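# Furmont pouch set: gallery and some doubts

June 2024

I spent part of May at Furmont looking at how one training set gets made, and I came away less impressed than the people who invited me had hoped. The task goes by the plain name of "pouch." Two arms work over a table with everyday things on it, and the goal was 525 recorded runs for a learning system called Jando. The Jando pitch says it learns to tidy up "the way people do." I have heard that line about other systems, and I would like somebody to say which people.

What follows is a small gallery with my notes. I am not against the project. I think the arms are decent, the recordings are clean, and whoever keeps the logs takes more care than most. My complaint is with what gets claimed afterward.

## Starting position

Every run begins with the arms up and clear of the objects. Then the operator starts, and the log starts with them.

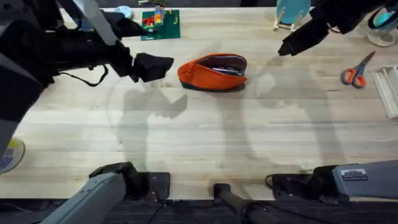
The written plan called for 200 different starting layouts. I asked what makes a layout different and got three answers in one afternoon. One was that any object had moved by more than a hand's width. Another was that the pouch had been turned. The last was that the operator felt it was different, and I suspect that one describes what went on. If you shift the same objects back and forth over the same patch of wood, you get a big number and a narrow set. Briggs, the older collection that Jando gets measured against, has 1,028 runs and the same problem, so beating it tells me very little.

## The view from the wrist

People who sell these systems love the wrist views, and I see why. They feel close to the work. They also leave out most of the table as soon as the gripper gets down to business, which matters when a run is scored from that view alone.
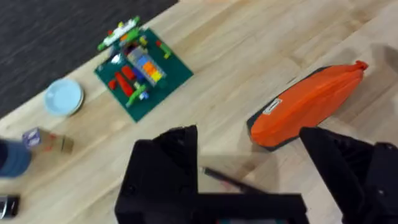 Clutter is the part of this set I would defend. Many collections I have looked through use one object on a bare surface, and a system trained that way falls apart in a real kitchen or office. On the Furmont table a thin dark pen lies between the gripper fingers, with the orange pouch to one side and a LEGO build on a green baseplate farther up, and that is closer to how a desk looks at my house. A thin pen is also a hard thing to pick up for fingers that thick. I would have liked many more runs aimed at items like that and fewer aimed at soft things that forgive a sloppy approach.

The labels bother me more. Each run gets a one-line instruction typed in by the operator, and the wording wanders. "Put the pen in the pouch," "pen to pouch," "store pen." The Jando team says this variety is good for the system. Maybe so, but nobody planned it, and I don't think you get to call a habit a feature after the fact.

## Soft objects

Cloth is where the claims get biggest. A hard box is in one of a few positions, while fabric can fold any way it likes, and the log has no column for that.
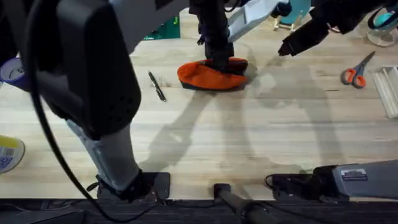
Runs are marked good or bad, and there are only those 2 choices. A run where the cloth gets squashed and then sorted out gets the same mark as one where it was handled neatly from the start. I pushed for a middle grade and was told it would slow the operators down. It would. It would also tell the system something about the difference between getting by and doing the job well, and if that difference isn't worth a few seconds per run I wonder what the recordings are for.

I was also told that failed runs are kept. I hope so. They were not in the batch I was given to look through.

## Two arms, or one arm and a spectator

Lodbridge, who plan to use the finished system for packing small kits, want both arms to share the work. That was the reason for paying for a two-arm set in the first place. In the runs I watched, one side often did most of the job while the other waited its turn. From the wrist you get moments like the one here, fingers wide open with nothing between them, the other gripper up in the corner near something orange, and gray shadows over the pale wood. A single moment proves nothing about who did the work. But a system fed on long stretches of waiting may learn to wait, and I haven't seen anyone check for that.

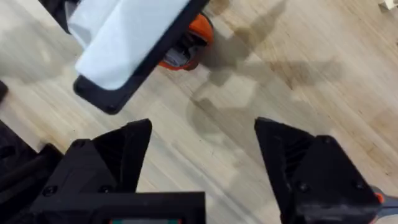 My own test would be simple and a bit rude. Take the trained system to a table it has never seen, with a different pouch and worse light, and let somebody from outside pick the objects. Shadows alone might be enough to trouble it, given how far they spread over the wood between the orange part and the open fingers. I asked if such a test was planned. The answer was that it was "on the list," and I have asked to see the list.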